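Hi, I'm Parvathi Mudaliar, and I run Vulwood with my business partner, Lertchai Thammasiri. We clean the stuff other people give up on: soap scum baked onto shower glass, hard water rings, oven doors you can't see through anymore. I started out doing move-out cleans by myself, with a bucket and a borrowed vacuum, and Lertchai joined 2 years later when I couldn't keep up with the phone.
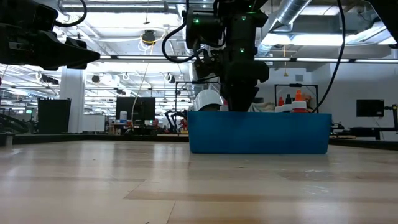
Robot arm over a blue bin

Most of our work is kitchens and bathrooms, and I still love a really bad grout job (my kids think I'm nuts). We go easy on bleach - I'd much sooner use vinegar, baking soda and a stiff brush, and let it sit while we get on with the sink. Please don't let anyone put vinegar on your marble, though!

Lertchai handles carpets, upholstery and the schedule. Call before 4 p.m. if you want him in a good mood.

We cover Torden and the Rolura side of the river. A standard bathroom takes us a morning, and we bring all our own supplies. Pets are fine, just tell us their names. June fills up fast with move-outs, so get in early if your lease is ending.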